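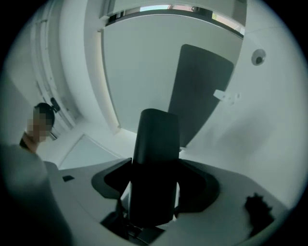 Internal doors: cleaning, adjusting and repainting

A painted internal door shows wear in three places: around the handle, along the bottom 200 mm, and on the leading edge where it meets the stop. Work on these first. The remainder of the door seldom needs more than dusting.

Cleaning painted doors and frames

Dust before wetting. A dry brush run along the top edge of the door, the top of the architrave and any panel mouldings removes most of the loose material, which would otherwise turn to grey streaks under a damp cloth.

Use warm water with a small amount of washing-up liquid, and wring the cloth well. Start at the bottom and work upwards; drips running over dirty paint leave marks that are harder to remove than the original dirt. Rinse with clean water and dry with a towel. Keep water away from the latch and from the unpainted bottom edge, where bare timber will take it up and swell.

Sugar soap is suitable for greasy marks near kitchens. Mix it at the strength given on the packet and rinse twice if the door is to be painted afterwards. Melamine sponges remove scuffs but are abrasive. On satin and gloss they leave a dull patch, visible in side light. Test on the hinge edge.

A door that binds

Establish where the door touches before removing any material. Close it on a strip of thin paper and move the strip along the gap. Where it grips, the clearance is too small. Mark the spot with pencil.

Binding at the top of the leading edge usually means the top hinge has dropped. Tighten the screws. If they turn without biting, take them out one at a time, glue hardwood matchsticks or a dowel into the hole, trim flush, and refit once the glue has set. Longer screws are an alternative, provided they reach sound timber behind the lining.

Binding along the full height of the leading edge is more often paint build-up. Scrape back to a sound layer and sand. Plane only if this fails, and in that case during a dry spell, with the door at its smallest, allow 3 mm on completion.

Binding on the hinge side — the door springs open when pushed shut — indicates that the hinges are recessed too deeply. Pack behind the leaf with thin card. One thickness at a time is sufficient.

A door that will not latch

Rub a soft pencil over the end of the latch and close the door several times. The graphite shows where the latch meets the striking plate. A misalignment of a millimetre or so can be filed out of the plate. For anything greater, move the plate and fill the old screw holes before drilling new ones.

Repainting white doors

Remove the handles. Cutting in around them takes longer than unscrewing them and the result is worse. Put the screws in a labelled bag.

Sand with 180 grit until the sheen has gone, vacuum, and wipe with a barely damp cloth. Fill dents with fine surface filler, sand again, and spot-prime the repairs. Bare knots need knotting solution first or they will stain through.

On flush doors, apply the paint with a short-pile roller in sections and lay off each section with a brush, in vertical strokes, before starting the next. On panelled doors the order is mouldings, panels, centre verticals, horizontals, outer verticals, edges. Two thin coats are preferable to one heavy one — heavy coats sag at the moulding corners.

White oil-based gloss yellows in rooms with little daylight. Water-based satin holds its colour better but marks more easily during the first weeks. Leave the door ajar overnight after the last coat, and do not wash it for a fortnight.

Paint the frame in the same session only if the door can be left open until both are hard. Otherwise do the frame first.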